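Lomwood opens its shared kitchen in Pasov with a weekend of cooking, sorting and swapping

PASOV, June 5, 2019. Lomwood, the neighbourhood cookery club in Pasov, is delighted to open the doors of its new shared kitchen on Lollik Street. The kitchen has 42 places at the long tables and a small back room for washing up and storage, and anyone in the area can now book it for a family meal, a class or a big batch of dumplings.

The club has been cooking together for 7 years, mostly in borrowed rooms, with the pots and bowls carried over in the boot of a car. Having a proper home for everything is a huge step, and members spent much of April painting shelves, labelling drawers and going through boxes of kitchen things given by local households.

"We asked for a few spare plates and people were so generous!" says Chae-won Shin, who runs the club's programme. "There were soup spoons, rice bowls, tea towels, a lovely big steamer, and chopsticks in every box we opened. We gave up on matching sets very early on and I think the tables look better for it."
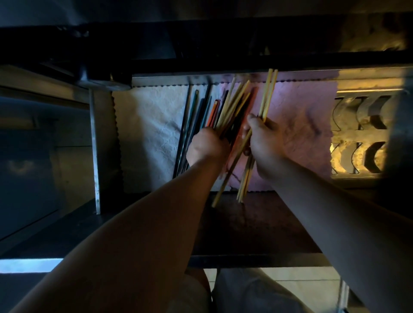 Sorting the donated cutlery will be the first activity of the opening weekend, and it is open to all ages. Visitors can sit down with club members, put pairs together, set aside anything cracked or warped and fill the jars that go out on the tables. Pale yellow bamboo chopsticks will stay in everyday use, while the brighter ones, such as the orange, and the teal with the little loop near one end, go into a separate jar for children to choose from. Odd sticks are kept too, as they are very handy for stirring batter, testing cakes and propping up seedlings on the windowsill.

Once the jars are full, Byung-chul Tak will lead a noodle session, starting from flour and water and finishing with a bowl of hot broth. Ludmila Sokol will be at the next table making filled dumplings from her own family recipe, with a mushroom version and a potato one. Both sessions are suitable for complete beginners, and aprons can be borrowed at the door.

A swap table will run all weekend. Bring a clean kitchen item you no longer use and take home something you will. Pans, baking tins, cloths and lidded boxes are especially welcome. Please leave electrical items and sharp knives at home.

"I learned to cook by standing next to people who were better at it than me," says Dae-han Won, one of the club's founders. "That is really all this kitchen is for. Come and stand next to somebody."

Entry is free. Places at the noodle and dumpling sessions are limited and can be reserved at the kitchen or through the Lomwood noticeboard. The club has printed 200 copies of a small recipe booklet for the opening, with dishes from members and a page on looking after bamboo and wooden utensils, and these will be given out while they last.

Press contact: Kyung-tae Ki, Lomwood, Lollik Street, Pasov. Interviews and visits to the kitchen before the opening can be arranged on request.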